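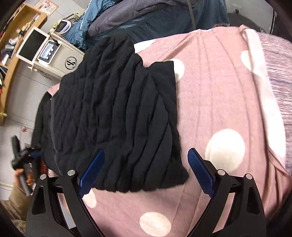 Textile Care for the Home
Unit 4: Quilted and Padded Garments
Course handout, revised 7 Mar 2025
Instructor: Vesna Vukčević

Read this before the practical session. You will need it next to you when you sort, and again when you write up your care record. The unit follows on from Unit 3 (Cottons and Bedding), so fiber names and the care symbols are not repeated here.

1. What a quilted garment is

A quilted garment has three layers. The shell is the outside fabric, usually a close-woven nylon or polyester. The fill sits in the middle. The lining is on the inside, against the wearer. Lines of stitching go through the layers and keep the fill from sliding down to the hem. The space between two lines of stitching is called a channel.

Channels can run across the body, up and down, or on the diagonal. Many jackets mix directions, with plain panels at the sides or under the arms. Plain panels dry faster than the padded ones, so a jacket can feel dry in one place and still be damp in another. Check the padded parts.

Two kinds of fill are common:

Synthetic fill. Polyester fiber in a sheet (batting) or in loose clusters. It holds less water than down and dries faster. High heat flattens it for good.

Down and feather fill. Small clusters, sometimes mixed with short feathers. It clumps when wet and takes a long time to dry through. If it stays damp it will smell.

The label inside the side seam tells you which one you have. If the label has been cut out, treat the garment as down until you know better. A clump that breaks apart under your fingers into something soft and light is probably down. A sheet that stays in one piece is batting.

2. Laying out and checking

Lay the garment on a bed or a large table. A light-colored cover underneath makes it easier to see the outline of a dark jacket and any fluff coming out of it. Spread the sleeves away from the body and do not pull the hem straight by force.

Go over it in this order:

Pockets, including the inside ones. Turn them out.
Zippers. Close them all. Fold the storm flap down flat if there is one.
Cuffs and collar. These carry most of the dirt. Treat them with a little liquid detergent and a soft brush, then leave for 19 minutes before washing.
Seams. Look for broken stitches. One broken line will let two channels run into each other in the wash.
Holes. A hole smaller than a pencil tip still needs a patch or a few stitches first.

Puckers along a stitch line are normal. The fabric is drawn in by the thread, and ironing will not take them out. Do not iron quilted garments in this course at all, whatever you do at home.

Write down what you find before you go on. Last May's group left the notes until after the wash and could not say which tears were new.

3. Sorting

Black and navy padded garments go with other dark items of similar weight, or alone. Keep them away from:

Red cottons, until you know the dye holds.
Pale pinks, light blues and white stripes. A dark shell may bleed the first few times.
Towels and anything fleecy. Lint sticks to a nylon shell and has to be brushed off by hand.
Sheets and blankets. A large sheet wraps around a jacket and the two turn together as one lump. Neither gets clean.

The last point causes the most trouble. A mixed pile usually comes from tipping a whole hamper out and picking it all up again in one armful. Take the pile apart before anything is washed. Lift the padded piece out from the middle with both hands, holding the body of the garment. Lifting by one sleeve puts all the weight on the armhole seam, and this matters much more once the garment is wet.
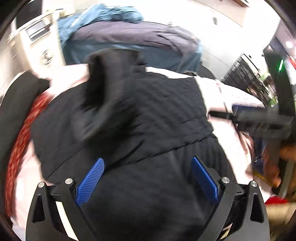

Figure 2. Black quilted garment in a mixed pile with pale pink, red patterned, navy and light teal-blue fabrics.

Exercise A. Using Figure 2, put the fabrics into wash groups. Some could go in more than one group, depending on what the care label says. Write down which ones, and what you would need to read on the label before deciding.

Exercise B. For any fabric you put with the quilted garment, test the dye. Dampen a white cloth, press it on an inside hem and hold it there while you count to thirty. Color on the cloth means the item is washed separately.

4. Washing

Use a front loader or a top loader without a center post. A center post pulls on the stitching. In our laundry room that means the two Kendari machines along the back wall. The older Astorix has a post and is used for cottons only.

Settings for the practical:

Cycle: delicate or hand wash
Water: cold, or up to 30°C if the label allows
Spin: low for the wash, then one extra spin at the end
Rinse: 2 rinses, and a third for down
Load: no more than two jackets

Use liquid detergent, half the usual amount. Powder can leave white streaks in the stitching, and they show badly on black. The class supply is Grindix liquid, on the shelf over the sink. No fabric softener. It coats the fill and makes it lie flat.

Push air out of the garment as you load it. A padded jacket full of air floats on top of the water and washes on one side only. Press it flat against your chest, roll it loosely and put it in hem first.

When the cycle ends, reach under the garment and bring it out in both arms. If water runs out of it, put it back for another spin. Do not wring.

5. Drying

By machine: low heat, with two clean tennis balls – or dryer balls if you have them. Stop every half hour, take the garment out, shake it and break up clumps with your fingers. A synthetic jacket may be done in one or two rounds. A thick down coat can take three hours or longer.

By air: lay it flat on a rack, turn it often, and keep it out of direct sun. Hanging a wet padded garment lets the fill drop toward the hem and stretches the shoulders. Move it to a wide hanger only once it is nearly dry.

To test for dryness, pinch a channel near the hem and another under the collar. Both should feel the same. Then hold the garment up to a window. In a light-colored shell you will see clumps as dark spots. This does not work on black, so use your hands and go channel by channel.

6. Folding and putting away

Leave the garment out overnight before you store it. Then:

Close the zipper and lay the garment face down.
Fold each sleeve straight across the back.
Fold the sides in to the width of the collar.
Fold once from the hem up to the shoulders. Stop there.

Vacuum bags save space but crush the fill. A cotton bag or an old pillowcase is enough. Put nothing heavy on top.

7. Care record

Each student fills in one record for one garment. Hand it in with your sorting exercise. It should include:

Type of garment and color
Shell, fill and lining, from the label
Direction of the channels, with a small sketch
Damage found before washing
Cycle, temperature, detergent amount
Drying method and total time
Anything that changed

The record counts for half of the unit grade. The sorting exercise makes up the other half.

Reading: Karagiannis, Household Laundry Practice, chapter 6, through page 79. The stain chart on the following pages belongs to Unit 5, so you can leave it for now.

Bring your own garment if you can, with the label still in it. Leather trim, fur collars and anything marked dry clean only will be looked at during the session but not washed.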